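Is "unlimited" hosting worth moving for?

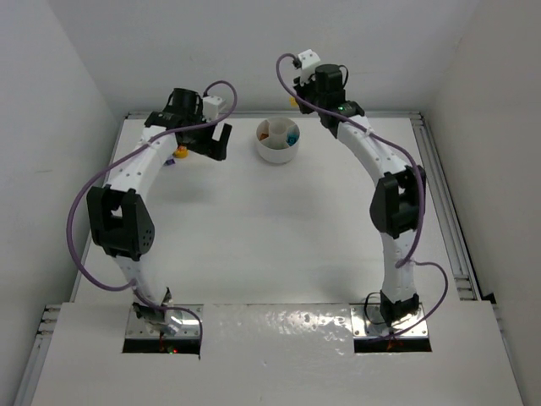 Two arms and a white bowl on the bench.

Several readers wrote in after Cirau announced its new unlimited plan, asking whether they should switch. My short reply is to read the fair use page first. It took me three clicks to find it.

The plan promises unlimited storage and unlimited traffic for $5 a month. The fair use page says accounts with more than 700 files in a single mail folder may be left out of the nightly backup. I have client inboxes that pass that before lunch. It also says busy sites "may be moved to a suitable tier," and the next tier up is $188 a year, paid up front. I asked support what counts as busy and got a link back to the same page.

Then there's the uptime promise. Cirau will credit your account for any outage, but you have to file the claim yourself within 4 hours of the site going down. If it drops at 2 a.m., good luck with that.

Leckie, where I keep two small shops, isn't perfect either. Its control panel is slow and the renewal price jumps after the first year. But the limits are printed on the order form, and I can plan around a number I can see.

A few of you also mentioned Sarka. I haven't used it long enough to say much -- the migration tool choked on one database and worked fine on the other. More on that in March, if the trial account lasts.

If you do go with Cirau, pay monthly and keep your domain somewhere else.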